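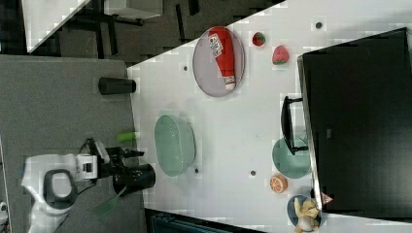

Kitchen corner returns to the Dendholm Toy Library

May 25, 2022

The play kitchen sets are back on the shelf and can be borrowed from the front desk again. They went out of circulation last August, when so many pieces had gone missing that most sets couldn't be lent as complete.

Zawadi Rugemalira has sorted what was left and made up eight new sets. Each comes in a zippered bag with a contents card tied to the handle. Please check the card before you leave and again before you bring the bag back. If a piece is lost, tell us at the desk — there is no fine for the first one.

Kitchen sets go out for two weeks and can be renewed once by phone. Members may have one kitchen set at a time, on top of the usual puzzle and ride-on loans. The larger stove and sink unit stays in the building, as it won't fit in most cars.

Hard plastic pieces should be washed in warm soapy water and dried before they go back in the bag. Keep them out of the dishwasher. We lost a whole tea set that way over the winter. Cloth food can be wiped with a damp cloth, but don't soak it.

We would also like more play food. Fruit and vegetables in good colour are the most useful, along with small bowls and cups. We can't take anything with batteries, or pieces small enough to be a choking hazard. Donations can be left in the bin inside the Tillmont Street door during opening hours.

Membership is still $90 a year per family, and the renewal form is at the desk.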